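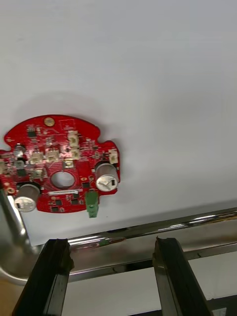
Equipment Plan for the Board and Harness Cell
Project report, Rurholm group, September 2020

1. Background

Our group was asked to plan the purchases for a cell with two robot arms that handles round red circuit boards and their wire harnesses. Boris Hoxha kept the budget. The arms were already paid for, so this report covers trays, gripper parts and spares.

2. Trays

We compared offers from Pavlović and Stedesden. Stedesden was cheaper per tray, but delivery took 3 weeks longer. We chose Pavlović. The plastic trays hold boards and harnesses on the two sides, and a steel tray lined with paper sits in the center, between the arms. We priced the steel tray separately — it came to 80 euros.

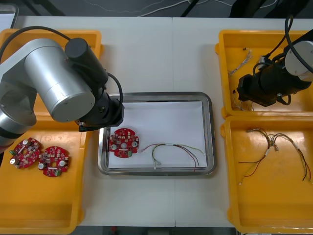

3. Gripper parts

The finger tips wear down, and we want two spare sets on the shelf before the next term. Skavbridge quoted 269 euros for both sets, shipping included. We put the order in the first round of spending.

4. Still open

We have no price yet for cable guides above the table. Boris will ask Skavbridge for one and add it to the budget sheet.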